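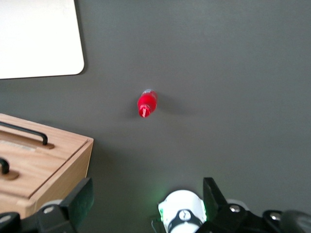

I have been meaning to write about small storage for weeks, and since it rained all of Sunday I have no excuse left. Long-time readers will remember the big kitchen clear-out after we moved to Tralham, when I swore I would never again own a drawer I couldn't close. Well, I own one. It's the hall drawer, and it had in it (deep breath) takeout menus from Fillthorpe, a ball of string, some birthday candles, a sponge still in its wrapper, and more little bottles than any household needs.

My method is slow, and I'm fond of it. I clear the table completely, I make a pot of tea, and I put everything out where I can see it. Then I take a tray and anything that belongs in the hall goes on the tray. Whatever doesn't make it onto the tray has to find a home somewhere else in the house by suppertime, or it goes. You would be amazed how quickly you stop loving a key ring when you have to walk it upstairs!

The tray matters more than the drawers do, I think. Mine came from the Selvanayagam store down by the bus station, the one with the buckets outside, and it was 39 percent off on account of a scratch I have never managed to find. I like a tray with a bit of a rim, so the round things don't go wandering, and I like it pale so I can spot a stray thumbtack before my thumb does.

As for drawers, I'm a firm believer in the little two-drawer wooden kind that sits on top of a table. Two is plenty. With three I start making a drawer for "other," and we all know how that ends. I keep the top one for things I reach for every day and the bottom one for things I'd be cross to lose — spare keys, stamps, the good scissors.
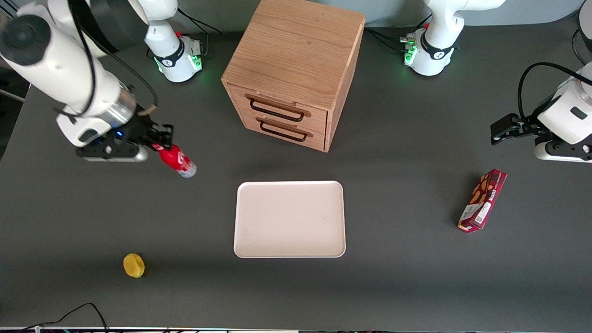 Should bottles be stored in a drawer lying down?

Only the ones with a tight screw cap, and even then I'd stand them up if the drawer is deep enough.

I learned that the sticky way with a bottle of Fakex furniture oil, back in our old apartment, and the drawer liner never recovered. These days anything runny goes upright in a mug at the back of the pantry, and snacks live on a shelf well away from it. The string is still on the hall chair, by the way. I'm going to deal with it after supper.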